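キーワードを入力 検索

手持ちグリッパーの指先パッドを替えて比べた記録を、スレッドで残しておきます。2023年12月1日時点の内容。続きは下にぶら下げていきます。

比べたのはSayceの標準パッドと、Warkulerの交換用パッド。どちらも黒で、箱形。取り付け穴の位置が同じなので、本体側はいじらずに差し替えられる。

8月に標準パッドだけで試したときは、布とスポンジばかりつかんでいた。柔らかい物だと差がほとんど出ない。今回は細くて硬い物、穴の多い物を中心にした。

対象物は薄い樹脂のハンガー、3Dプリントの細い部品、編んだかごなど。つかみ損ねやすい物を選んだつもり。

まずクリーム色のプリント部品から。細いバーと帯状のバー、それに幅の広い弧のパーツ。表面はどれも網目のようなざらつきがある。背景は白い壁。
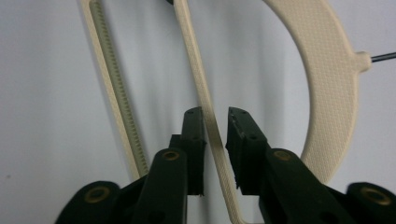

読了時間:14分

帯状のバーを左右のパッドの間に入れる向きで狙う。閉じる前の位置合わせがいちばん時間を食う。帯は斜めに来るので、手首を傾けて合わせるか、傾けずに挟んでパッドの面で受けるかの二択になる。

標準パッドは手首を合わせれば安定する。合わせないと、パッドの角が先に当たって帯が回る。回ったあとに持ち直す動作がログに入るので、あとで切るのが面倒。

Warkulerのパッドは表面が少し柔らかく、角度が多少ずれていても帯が回りにくい。そのかわり離すときに一瞬くっつく感じがある。開いてから落ちるまでにわずかな遅れが出る。

左にある細長いバーは、溝の中に細かい歯が並んでいてギアのラックのような形。歯の面にパッドを当てると引っかかるので、滑りはほぼ問題にならなかった。両側の縁を挟むほうが難しい。

縁を挟むとき、標準パッドはまっすぐ当たれば持てる。斜めだと滑る。Warkulerは斜めでも持てるが、強く握るとパッドのほうがたわんで、バーの先が下がる。

弧のパーツは面が広いぶん楽。どちらのパッドでも失敗は少なかった。比較用の対象物としてはあまり役に立たない。次は外すと思う。

ここでリンクの話を少し。左右のアームは真鍮色のブッシュで受けていて、ここにガタが出るとパッドの比較どころではなくなる。パッドを替えるたびに、指を軽く開閉して引っかかりがないか見るようにした。

ガタの確認は手の感触だけだと当てにならないので、閉じきった位置のエンコーダ値も控えた。始めと終わりで値がずれていたらその組は捨てる。捨てたのは標準パッドの一組だけ。

記録はMemiaに入れている。Memiaは自分たちで使っている記録用のツールで、つかむ動作を一回ずつ区切って、成功か失敗かと短いメモを付けるだけのもの。凝った機能はない。

区切りの基準は「指が閉じ始めてから、対象物が手を離れるまで」。持ち直しが入ったら失敗ではなく「要持ち直し」にした。前は失敗に入れていたので、8月の数字とはそのまま比べられない。

基準を変えたのはEleri Rosserに言われたから。持ち直せたものと落としたものが同じ欄に入っていると、学習に使う側が困るらしい。言われてみればその通りなので直した。

全部で493回。条件ごとの回数はそろっていない。ハンガーに時間をかけすぎて、かごのほうが少なくなった。

次、ハンガー。ベージュの樹脂で、フックが金属。白い天板に平らに置くと厚みがほとんどなく、パッドの先が天板に当たる。プリント部品より明らかに難しい。

標準パッドは先端が角ばっているので、天板とハンガーの隙間に入れやすい。入れば持ち上がる。天板にこすれるので、縁に白っぽい擦れが付いてくるのは仕方ない。

Warkulerは先端がわずかに丸く、隙間に入らない。上から押しつけて無理に閉じると、ハンガーが天板の上を逃げていく。追いかけて端まで行ってしまう回が何度もあった。

フックの金属部分を狙えばどちらでも持てる。ただしフックを持つとハンガー本体が下で回るので、かごに入れるような置き方をするときは結局やり直しになる。

天板の上では、手持ちと並べてもう一台の黒いグリッパーも動かした。Mustlowのアームに付けたもので、指の形が手持ちとは少し違う。同じ対象物に両方で近づいて、カメラにどう写るかを見たかった。
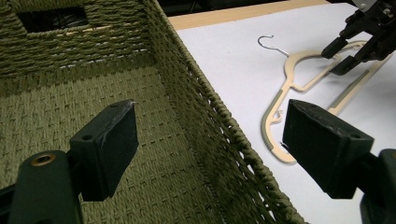

カメラの話に移ると、手持ち側は指のすぐ後ろから見る形になるので、パッドが画面の手前をかなり占める。パッドを大きくすると対象物が隠れる。Warkulerは標準より少し厚く、閉じる直前にハンガーの縁が見えなくなる角度があった。

対策としてカメラの取り付けを少し上に振ってみた。縁は見えるようになったが、今度は指先が画面の下に寄りすぎて、閉じたかどうかが分かりにくい。元の角度に戻した。

露出は固定。白い天板と黒い指が同時に入るので、自動にすると指が近づくたびに明るさが揺れる。天板が飛ばないぎりぎりに合わせると指の部分はつぶれ気味になるが、ネジ穴が見えていれば位置の確認には足りる。

かごについて。オリーブ色のひもで編んだもので、壁にも底にも小さな隙間がある。壁を挟むだけなら簡単だと思っていたが、隙間にパッドの角が入って抜けなくなることがあった。

抜けなくなるのは標準パッドのほう。角が編み目にかかる。ハンガーでは角があるのが有利だったのに、かごでは逆になる。

縁の編み込みは太くなっていて、ここを上から挟むのがいちばん安定する。Warkulerは食いつきがよく、少しずれて入っても縁が滑らない。持ち手の穴に指をかける方法も試したが、奥行きの見当がつかず、やめた。

かごの壁は柔らかいので、握った力がそのまま変形に出る。手持ちだと人が無意識に加減してしまう。同じことをアームでやるときに力をどう決めるかは、まだ答えがない。

アーム側は力の上限を低めに決めておいて、滑ったら少し上げる方式にしている。コントローラの応答が遅いせいで、滑ったと判断したころにはもう落ちていることがある。パッドの違いより、こちらのほうが効いているかもしれない。

Seren Yorathから「手持ちで取ったデータのパッドとアーム側のパッドは同じにしたほうがいいのでは」と質問が来ていたので、ここで返事。自分もそう思う。今はアーム側に同じパッドが付かない。取り付け板を作り直す予定。

取り付け板を作るときに迷っているのは、指先の位置を手持ちに合わせるか、アーム側の今の位置に合わせるか。手持ちに合わせると、アームの手首カメラから見た指の写り方が変わる。校正のやり直しになる。

交換の手間も書いておく。標準パッドは小ねじで留まっていて、外すのはすぐ。Warkulerは同じ穴を使うが、柔らかい面を傷つけないように締めるのに気を使う。強く締めると面が浮く。

浮いた面で取ったデータは見た目では分かりにくい。薄い物を挟んだときだけ片側が先に当たる。紙を一枚挟んで引っ張り、抵抗が左右で同じか確かめるようにしたら、やり直しが減った。

値段はWarkulerの交換用が左右で3,000円くらい。消耗品としては安くないが、擦れて使えなくなるまでの回数がまだ分からないので、高いとも言い切れない。

標準パッドのほうは縁が擦れても、つかみ方には今のところ影響が見えない。見た目が変わると画像のほうに影響するので、交換の時期はそっちで決めることになりそう。

いまのところの使い分け。天板に置いた薄い物は標準。編んだ物、斜めに持ちたい細い物はWarkuler。両方が混ざる作業では標準にしておく。隙間に入らないとそもそも始まらないため。

先端だけ標準の形で、面だけ柔らかいものが欲しい。標準パッドに薄いゴムを貼る案もあるが、貼った厚みで閉じきりの位置が変わる。エンコーダの原点を取り直せば済む話なので、次に試す。

ゴムの候補は手元に何種類かある。表面が平らなものと、細かい溝のあるもの。溝のほうはラックの歯と噛んで変な持ち方になりそうで、先に平らなほうからやる。

メモの書き方も直したい。「滑った」だけだと、パッドの面で滑ったのか、対象物が天板の上で滑ったのかが後で読めない。ハンガーの回はほとんどこれで、映像を見返すはめになった。

見返しは途中まで。かごの回はまだ手を付けていない。分類が終わったら成功率を条件別に出して、ここに続けます。

追記。ブッシュに油を差しているかと聞かれたので。差していません。前に別のグリッパーで差したとき、パッドのほうまで回ってきて拭き取りに苦労した。

追記その二。露出の値は照明で変わるので書いても参考にならないと思う。天板に何も持っていかない状態で合わせて、指を近づけて、縁が見えるかだけ確認しています。

お問い合わせ | © Memia 記録ノート | ページの先頭へ戻る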